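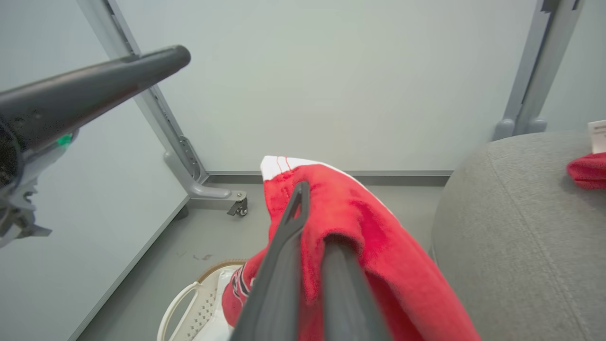

13/11/2019. Spent the morning on the Plakix holdings sheet, the one that tracks founder stakes against share price. The net worth column was wrong for Hosseinzadeh again. It had his stake at 26% of the company, but the filing has him at 10% directly and the rest sits in a family trust that votes with him. I've split it into two rows and colored the trust row red, close to the red of the towel in the gripper, so it stands out when the sheet is zoomed out. Anything in that red should be left out of the personal total until Ikechukwu has read the trust deed.

Reran the daily totals from February on. 1,576 rows, no blanks this time. The drop after the Stikano earnings call is still there and looks real: the close matches both price feeds. The smaller dip a few days later doesn't. One feed has adjusted for the dividend and the other hasn't. Used the unadjusted price for now, same as we did for Bruvutness.

Pledged shares are still a mess. Ikechukwu Odukoya thinks we should take them off at full loan value. I'd take off only what has been drawn, where the filing says so. For Stikano it doesn't say, only that the facility is for "up to $178 million". Left both versions in, columns K and L. Column K is what feeds the chart.

Private holdings: no change. Bruvutness is still carried at the price of its last round. I don't like it, but a markdown with no sale behind it would be a guess.

Changed the rounding too. Totals now go to the nearest million in the table, and the chart labels to the nearest ten million. The old labels overlapped.

To do:

- get the trust deed to Ikechukwu
- ask the feed provider which date they apply dividends on
- move the currency conversion to closing rate, it still uses noon
- old backup of the sheet is in the Plakix folder, don't delete it before the feed question is settled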